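홈 > 생활지원 > 공용설비 이용안내 > 세탁·의류 정리 > 제4장 의류 분류 및 걸이 작업

인쇄하기 | 이메일로 보내기

제4장 의류 분류 및 걸이 작업

본 장은 Grenton 생활관 세탁·의류 정리실을 이용하는 입주자와 관리 담당자가 세탁을 마친 의류를 분류하고, 옷걸이에 걸어 보관하는 절차를 규정한다. 세탁기 및 건조기의 조작은 제3장을, 분실물 처리는 제6장을 참조한다. 본 장의 개정 내용은 2026년 8월 30일부터 적용한다.

4.1 적용 범위

본 절차는 상의, 하의, 얇은 겉옷 등 일반 의류에 적용한다. 침구류, 커튼, 가죽 제품, 모피 제품은 적용 대상에서 제외한다. 드라이클리닝 전용 표시가 있는 의류는 접수대에 별도로 맡긴다.

정리실의 1회 이용 시간은 64분으로 한다. 연장이 필요한 경우에는 종료 전에 이용 대장에 기재하여야 하며, 다음 이용자가 있을 때에는 연장할 수 없다.

4.2 준비물

가. 통풍 구멍이 있는 빨래 바구니
나. 옷걸이(철사형 또는 Jakex 어깨형)
다. 작업용 탁자
라. 이름표 및 필기구
마. 보풀 제거용 솔

옷걸이는 입구 옆 보관함에서 필요한 만큼만 가져간다. 고리가 벌어졌거나 어깨 부분이 심하게 휜 것은 사용하지 말고 회수함에 넣는다. 철사형 옷걸이는 티셔츠와 얇은 셔츠에만 사용하며, 젖은 외투나 두꺼운 니트를 걸지 않는다.

4.3 작업 공간의 확보

1) 탁자 위의 개인 소지품을 한쪽으로 옮긴다. 비닐봉지, 고무줄, 인쇄물 등은 의류와 섞이기 쉬우므로 작업 전에 치우는 것을 원칙으로 한다.

2) 탁자 표면의 물기와 먼지를 마른 천으로 닦는다. 목재 탁자에는 세정제를 직접 뿌리지 않는다.

3) 바구니는 탁자 중앙 부근에 놓는다. 탁자 가장자리에 걸쳐 두지 않는다.

4) 의자와 발받침은 통로 밖으로 옮긴다. 옷걸이를 들고 이동하는 동안 발에 걸릴 수 있는 물건을 바닥에 두지 않는다.

주의: 타일 바닥은 물기가 있을 때 매우 미끄럽다. 물이 떨어진 경우에는 작업을 중지하고 먼저 바닥을 닦는다.

4.4 분류

1) 바구니의 의류를 한 벌씩 꺼낸다. 여러 벌을 한꺼번에 잡아당기면 단추나 지퍼가 다른 옷의 올을 상하게 할 수 있다.

2) 짙은 색 의류와 밝은 색 의류를 나누어 놓는다. 남색과 검은색은 한 무더기로 모아도 되나, 노란색이나 흰색 등 이염이 눈에 띄는 의류는 따로 둔다.

3) 주머니를 확인한다. 동전, 종이, 필기구가 나온 경우에는 해당 소지품을 봉투에 넣고 이용자의 호실을 기재한다.

4) 뒤집힌 의류는 겉면이 밖으로 나오도록 바로잡는다. 다만 인쇄 문양이 있는 티셔츠를 접어서 보관할 때에는 뒤집은 상태로 둘 수 있다.

5) 무더기가 탁자 밖으로 늘어질 정도로 쌓이면 일부를 다른 바구니로 옮긴다. 늘어진 옷은 제 무게로 미끄러져 바닥에 떨어질 우려가 있다.

참고: 분류 단계에서 얼룩이 발견된 의류는 걸지 않는다. Tralik 얼룩 처리 용품의 사용법은 제3장 부록에 수록하였다.
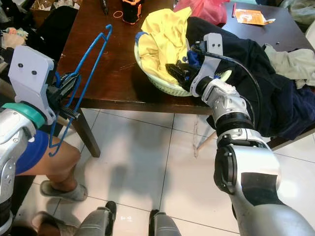
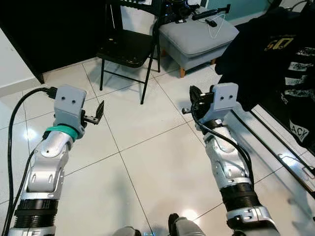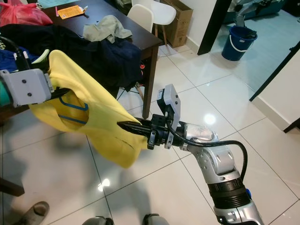 4.5 옷걸이에 거는 방법

1) 의류를 양손으로 잡고 가볍게 털어 큰 주름을 편다. 이때 옷자락이 바닥에 닿지 않도록 가슴 높이에서 작업한다.

2) 목둘레가 위로 오도록 방향을 맞춘다. 색이 다른 테두리가 있는 티셔츠는 테두리를 기준으로 목둘레와 소매 입구를 구분하면 편리하나, 두 곳의 배색이 같은 제품도 있으므로 반드시 펼쳐서 확인한다.

3) 옷걸이를 아랫단 쪽으로 넣어 목둘레까지 올린다. 목둘레로 옷걸이를 밀어 넣으면 옷깃이 늘어날 수 있으므로 금한다. 앞이 트인 의류는 한쪽 어깨부터 끼운다.

4) 옷걸이의 양 끝이 어깨선에 닿는지 확인한다. 끝이 소매 안으로 들어가 있으면 옷을 살짝 들어 위치를 조정한다.

5) 고리를 잡고 들어 올려 좌우의 높이가 같은지 살핀다. 한쪽으로 기울면 다시 건다.

6) 앞면의 문양이나 글자가 모두 같은 방향을 향하도록 봉에 건다. 의류 사이에는 공기가 통할 정도의 간격을 둔다.

주의: 철사형 옷걸이의 고리 끝은 날카로울 수 있다. 다른 사람에게 건넬 때에는 고리 끝이 상대방의 얼굴을 향하지 않게 한다.

주의: 조명 기구, 문손잡이, 전기 제품의 모서리에는 의류를 걸지 않는다. 가전제품 위로 옷자락이 늘어지면 통풍구를 막을 수 있다.

4.6 이름표 부착 및 보관

1) 이름표에는 호실과 보관 시작일을 기재한다. 성명은 기재하지 않아도 된다.

2) 이름표는 옷걸이의 고리 아래쪽에 묶는다. 의류에 직접 핀을 꽂지 않는다.

3) Nwankwo 이동식 행거 한 대에는 의류를 11벌까지 걸 수 있다. 겉옷이 포함된 경우에는 그보다 적게 건다.

4) 보관 기간은 4일이다. 기간이 지난 의류는 406호 보관실로 옮기며, 본인 확인 후 반환한다.

4.7 작업 종료 후 점검

1) 빈 바구니는 안쪽을 확인한 뒤 선반 아래에 엎어 둔다. 양말이나 손수건 같은 작은 천은 바닥면에 붙어 남는 일이 잦다.

2) 남은 옷걸이는 철사형과 어깨형을 구분하여 보관함에 되돌려 놓는다. 의자나 발받침 위에 두고 퇴실하지 않는다.

3) 탁자 위에 남은 소지품을 회수한다.

4) 탁자 아래와 의자 주변의 바닥을 살핀다.

5) 이용 대장에 종료 시각을 적고 서명한다.

4.8 자주 발생하는 문제와 조치

어깨에 뿔 모양 자국이 생긴 경우: 해당 부위에 물을 조금 분무하고 손으로 펴서 평평한 곳에 둔다. 같은 옷은 이후 어깨형 옷걸이를 사용한다.

옷이 옷걸이에서 흘러내리는 경우: 목둘레가 넓은 의류에서 흔히 나타난다. 어깨에 홈이 있는 옷걸이로 교체하거나 접어서 보관한다.

옷걸이끼리 엉킨 경우: 힘을 주어 당기지 말고 고리 방향을 한쪽으로 맞춘 뒤 하나씩 분리한다.

짙은 색 의류에 보풀이 묻은 경우: 솔을 위에서 아래로 한 방향으로만 움직인다. 건조가 덜 된 의류에는 사용하지 않는다.

본 장에 관한 문의는 생활지원팀 접수대에서 받는다. 지난 5월에 배포한 인쇄본에는 4.6항의 보관 기간이 반영되어 있지 않으므로 최신본을 기준으로 한다.

댓글 4

3층 입주자
보관 기간이 주말도 포함인지 적혀 있지 않습니다. 확인 부탁드립니다.

생활지원팀
주말과 공휴일을 포함하여 계산합니다. 다음 개정 때 본문에 넣겠습니다.

솜이불
아랫단으로 옷걸이를 넣는 게 맞는 거였네요. 여태 목으로 넣어서 티셔츠 목이 다 늘어났어요ㅠㅠ

늦은빨래
어깨형 옷걸이가 저녁에 가면 늘 없습니다. 조금 더 채워 주시면 좋겠어요.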